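Sorting and Storing in Open Bins

What size of bin should I use?
Pick one you can lift with one hand when it is full. Open-topped rectangular bins make better use of a bench than round tubs, and two of the same size will stand one behind the other without wasting space. Measure the depth of the bench first. Ours at Seltstead is 59 cm deep.

How do I get scuffs off the inside?
Make a paste of bicarbonate of soda and a little water, rub it on with a damp cloth and rinse. Pale scuffs often fade. Deep scratches will not come out, and scouring powder only makes them worse. A worn bin is still fine for toys, cloths and plastic cups, but don't keep unwrapped food in it.

Can I keep mixed items together?
Yes, if they are clean and dry. Put cloths in flat and stand hard things beside them. Shaggy cloths hold crumbs and grit, so shake them outdoors before they go in. Lwazi Steyn wrote to us from Clonness to say he keeps a spare cloth at the bottom of each bin to stop cups rattling.

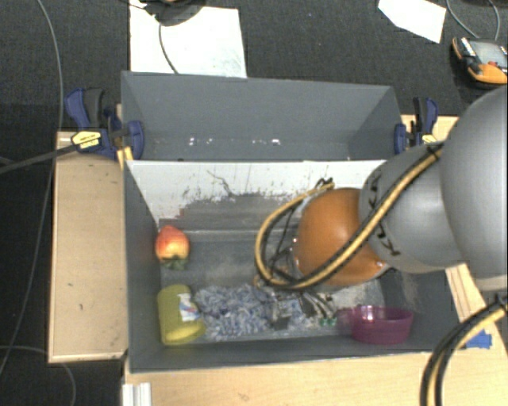 Toy fruit with moulded leaves should be washed in warm soapy water with an old toothbrush. Get the bristles in round the base of the leaves and leave the toy on a rack overnight. Do not soak anything with a seam, as water gets inside and is slow to drain.

How do I remove a label from a plastic cup?
Warm it with a hairdryer on low, peel from one corner and rub off the glue with cooking oil. Wash the cup afterwards.

How often should bins be emptied?
Once a month is enough for most homes. Wipe the corners as well as the floor.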